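Vier Brötchen, ein Topf: Gustville dämpft wieder

27/06/2025

GUSTVILLE — Der Dampfkurs im Kulturhaus Venari geht in die nächste Runde, und wieder dreht sich alles um ein Gebäck, das blass aussieht und trotzdem eine Warteliste hat. 92 Anmeldungen liegen für die gedämpften Brötchen vor, beim Brotbackkurs im Vorjahr waren es etwa 30 weniger. Der Trägerverein Dosero spricht von einem »Trend« — am Sauerteig hat man sich hier offenbar sattgeknetet.

Gearbeitet wird mit elektrischem Dampftopf und gelochtem Einsatz. Bräunen darf nichts, knusprig werden auch nicht. Für die Küche gab die Stadt 1.190 Euro dazu, über die Farbe der Wände wurde länger beraten als über den Betrag.
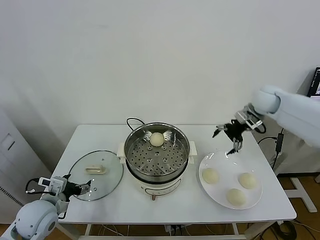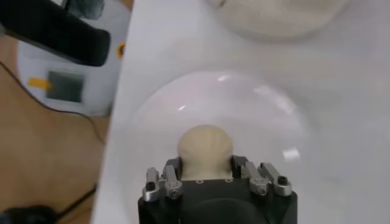

Termine und Anmeldung

Der nächste Kurs beginnt im October-Programm, also nach den Ferien. Anmeldung am Schalter in der Rennie-Passage, Zimmer 191.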